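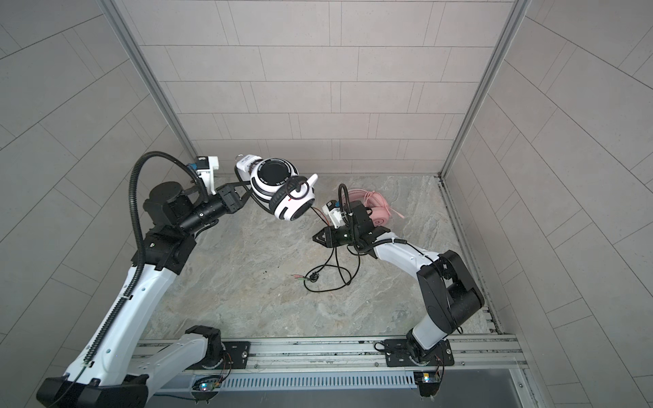 Slide 1. Off-white tile, staggered rows, grout lines running back to the corners.

OK start. Thank them, say name, say Mulcahy Tile & Stone, Cillian Madigan, nineteen years laying the stuff. Talk is grout. Yes a whole talk on grout. Wait for laugh, move on if none.

Who has regrouted a shower in the last year? Hands. Keep them up if you've done the same one twice.

Slide 2. The number
- we went back through our callback sheets, 2,161 jobs
- 139 callbacks where the customer said "tile problem"
- 114 of those were grout or caulk. Tile was fine
- say it again slow, 114 out of 139
- don't get into how we sorted them unless asked. Sheets are in the blue folder

Slide 3. Layout first
Staggered rows look easy, they aren't. Long tile has a bow in it, the middle sits higher than the ends. Do a half offset and you put the high spot of one right by the low end of the next. Lippage. Then the grout gets blamed for looking wavy. Go to a third offset on anything long. Check the box, some makers tell you this on the side in tiny print.
Story here: the Isach house, upstairs bath. Customer wanted half offset, I said fine, I was wrong to say fine. Tore out one wall. Keep it short!!

Slide 4. Mixing
- measure the water. Measure it. Not from the hose
- let it slake, then mix again, no more water after that
- color comes out blotchy nearly every time somebody adds a splash at the end
- small batches. If its stiff in the bucket throw it out
- pass around the two sample boards (Rikell gray, same bag, one with extra water). Get them BACK this time

Slide 5. Corners
Change of plane gets caulk. Wall to wall, wall to floor, tub to wall. Walls move, grout doesn't, it cracks. People grout the corner becuase it matches better on day one. Buy the matching caulk. Hinar order desk will get it in if you call ahead, takes a few days.

Slide 6. Cleaning up
Two buckets. Sponge damp, wring it hard. Go diagonal across the joint so you don't dig it out. One wipe per side of the sponge then rinse. Haze comes off later with a dry cloth, leave it alone till then.
Skip acid wash part if past 40 minutes. Definately skip if marble comes up, that's its own talk, acid and marble don't mix, say that much and go on.

Slide 7. Questions
Probably get: epoxy or cement? Epoxy for steam showers and restaurant kitchens, cement for most homes. Sealer? Yes on cement, no on epoxy.
If anyone asks price send them to the back table.
Collect sample boards. Unplug the laptop, take the adapter.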